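The year I finally dealt with the junk drawer (and then the whole house)

August 22, 2026

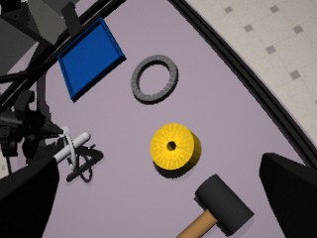
I've been meaning to write about the big clear-out since last November, when I opened the kitchen drawer to find a birthday candle and it jammed so hard I had to slide a butter knife in to free it. You know that drawer. Everybody's got one, and mine had been with me through two apartments and this house, getting heavier each time. I'd tried the bins and the little dividers and the labels (so many labels!) and none of it stuck for longer than a month. What got me moving was trays. A shallow blue tray with a bit of a raised rim, like the one in the picture up top, holds a surprising amount of stuff but it won't let you pile things up, and everything in it stays where you can see it. I bought one, then I bought a few more, and the rest of this post is basically what happened after that.

So, the drawer first. I dumped it all onto an old bedsheet on the living room floor, which I do recommend, because when you get sick of it you can fold up the corners and hide the whole thing in a closet overnight. I did that twice. There were takeout menus from places that closed, keys to I don't know what, a tape measure, another tape measure, and a warranty card for a Puvside toaster I gave away before I moved here. There was also a shopping bag folded inside a shopping bag, and so on, for longer than seemed possible.

My rule was that if I couldn't say what a thing was for, it went. The keys were hard. I kept thinking the day after I tossed them I'd run into some locked box that changes my life. I put them in an envelope and gave myself 90 days, and then I forgot about the envelope until spring, so out they went.

After that I got a little drunk on it and moved on to the hall closet, the bathroom, the space under the bed, and finally the basement, where I should have stopped and eaten something first. The basement was mostly paper. I'm a paper keeper and so was my mother, and I have her recipes along with mine, plus every utility bill going back to when they came with the perforated stub. Somewhere in there I decided to scan the photos too. I thought there might be a few hundred. There were 1,553! I know because the scanning software keeps a running number in the corner and I watched it go up all winter while I listened to the radio.

A few things about scanning, for anyone thinking of it. Wipe the glass way more often than you think you need to. Don't stop to look at every picture or you'll be there until you die (I lost a whole evening to one beach trip). And write the names on the backs before you put them away again, while there's still somebody around to ask. I've got a good couple dozen of people in nice coats standing next to a car and not a clue who they are.

The giving away part was nicer than I expected. The Lostora thrift shop over by the post office takes nearly everything except mattresses and car seats, and they have a side door where you can pull right up, so there's no circling the block with a lamp in your lap. I made six trips. On one of them I bought back a mixing bowl I'd dropped off the trip before. I'm not sorry, it's a great bowl.

Okay, the shelves. I'd been eyeing a Clunar unit for the laundry room and I finally got it, and putting it together took me most of a day and two phone calls to my sister. It's fine! It leans a tiny bit to the left. I put the heavy stuff on the bottom right and I've stopped noticing. If you're between sizes, get the deeper one, since detergent bottles stick out over the front of the shallow one and you'll be knocking them with your hip forever.

What hasn't worked: the mail. I set up a spot for it by the front door and it fills up in a week, same as before, only now it's a tidy-looking pile. I've tried opening it standing over the recycling like all the articles tell you to. I do that for three days and then I come home tired and drop it wherever. If you've cracked this one please leave a comment, I mean it.

The other thing is the garage, which I haven't touched. My old bike is in there, and the camping gear, and a box from the move that just says MISC in my own handwriting. I walk past it every morning with my coffee. Maybe when it cools off a little.

Oh, and a couple of you asked about the paint in the hallway from my last post. It's a Georgiou one, the warm white, eggshell finish, two coats. I still have half a can left, and yes, it's in the garage.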